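**Cloth handling at Ovura: results from the bedroom round**

In the last newsletter we promised to explain why the folding policy was failing in real homes when it did so well on the lab table. We now have an answer, or at least a part of it, and the method we used to find it is simple enough that other groups may want to try it.

The policy is called Noretti. It was trained on towels and shirts lying on a flat gray table, with the same lamp above it every time. On that table it completed the fold in most trials. Then we moved it to a bed and it began to grasp at the wrong place, often several centimeters from the edge of the cloth. A bed is soft, the cover has its own pattern, and daylight comes from one side only.

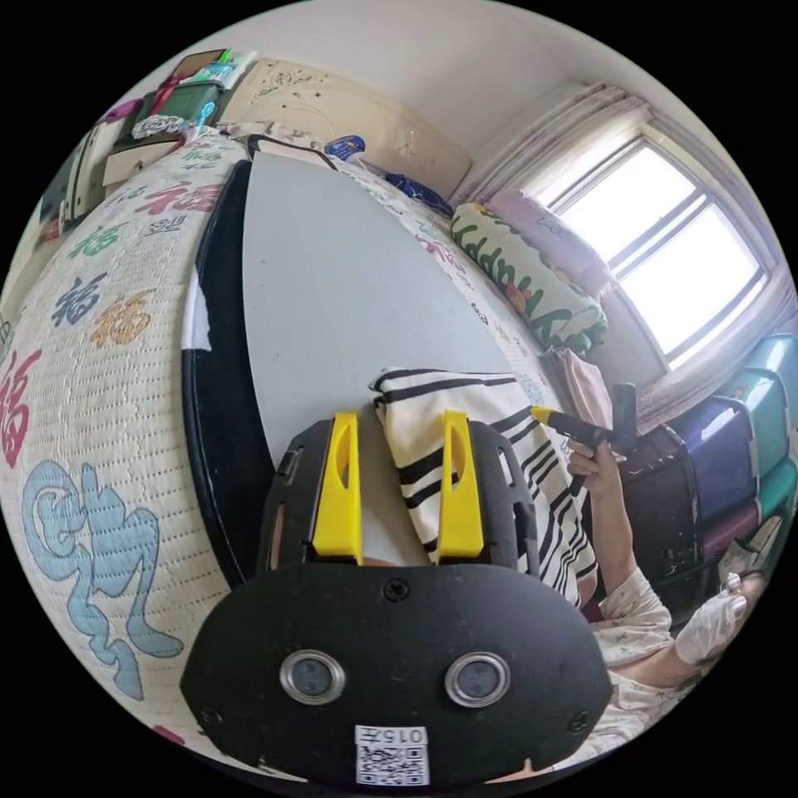 Our first idea was to collect many more homes. This is expensive, and we were not sure that variety alone would help. So we asked a smaller question: if we stay in one bedroom and change only how the demonstrations are recorded, how much of the lost performance can we bring back?

We recorded 400 demonstrations with hand-held grippers, one in each hand, with no robot in the room. After the usual check we kept 248 of them. The others were removed for tracking loss or for a grasp that was not finished. This is a high rate of rejection and we are working on it. Most of the tracking losses came when the operator turned quickly toward the window.

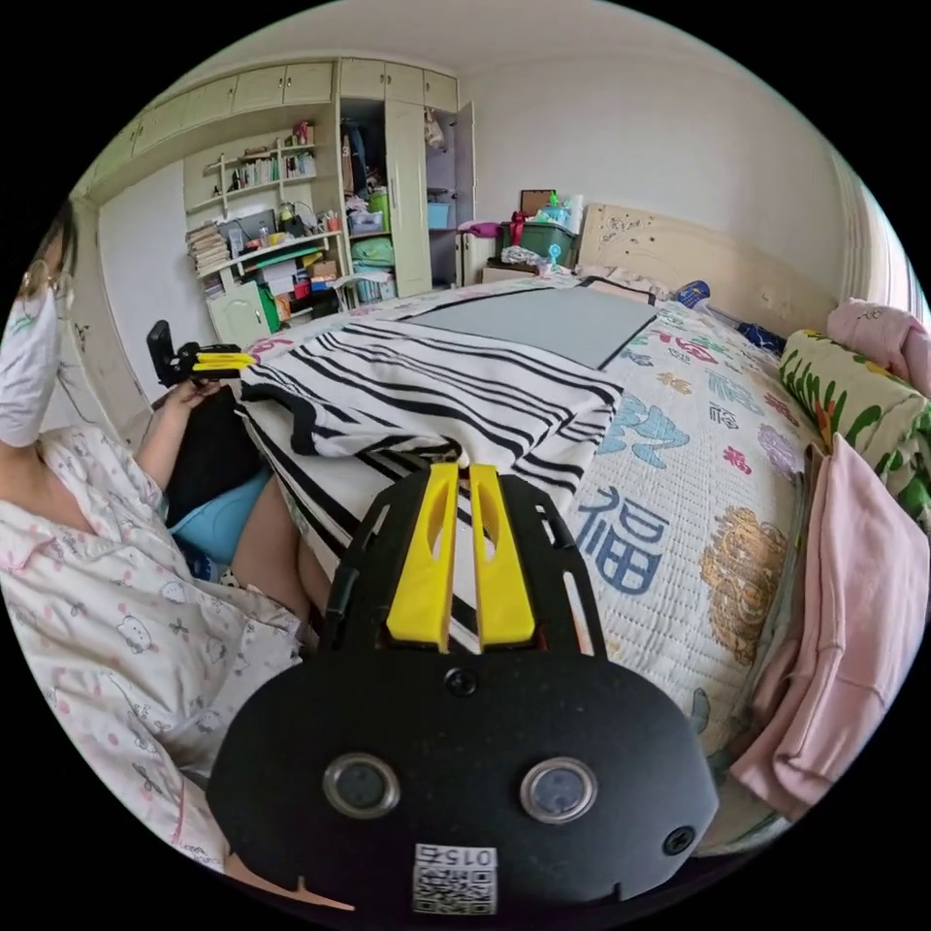
*By the Ovura manipulation group | 2019-04-07 | Research notes*

The kept demonstrations were divided into two sets. In the first set, which we call Saab, the operator works in the ordinary way: approach, grasp, lift, fold. In the second set, Fadia, the operator adds one movement. Before the real fold, the cloth is pinched lightly, raised a little, and put down again. We call this a test pinch. The policy is then trained on both the test pinch and the fold, and it learns to look at how the cloth moves before it decides where to take it.

The idea came from watching people do housework. When a towel lies on a bedspread with a busy print, many people touch it first and then correct the hand. The touch separates the towel from everything under it, because only the towel moves.

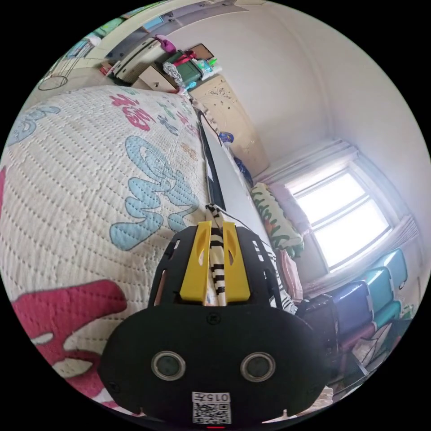
*Striped fabric held between the yellow fingers of a hand-held gripper, with the quilted bed cover to the left.*

We chose striped fabric on purpose. Stripes are difficult for our edge detector, which likes to take a stripe for the border of the cloth. With a plain towel the difference between the two sets would probably be smaller, and we have not measured it yet.

For the evaluation, each version of the policy was run on the robot arm 25 times in our test bedroom. The version trained on Saab chose a false edge in a good part of its trials, and when it did, it almost never recovered. The version trained on Fadia made this mistake in 7 trials only. In several of those it noticed that the cloth did not follow the fingers, opened them, and tried again — a behavior that we did not teach as a separate skill.
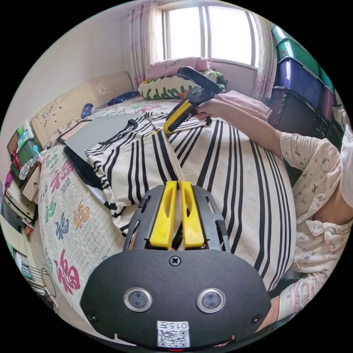 There is a cost. The test pinch makes every fold slower, and on thin fabric it sometimes leaves a wrinkle that must be smoothed later. We also saw that the policy repeats the test pinch when it is not necessary, for example on a cloth it has already moved. A stopping rule would help, but we prefer to learn it from data if we can.

Please read these results with some care. It is one room and one kind of task. The two sets were also not recorded with the same operator position in every demonstration, and we can't exclude that this had an influence. In the next round we will fix the positions in a written plan before the recording begins.

The training settings and the list of rejected demonstrations are in the shared project folder under Noretti, in the April directory. Groups that wish to compare with their own grippers can use our split as it is. If you find an error in the labels, please write to the group address and give the number of the demonstration, so that we can correct it for everyone.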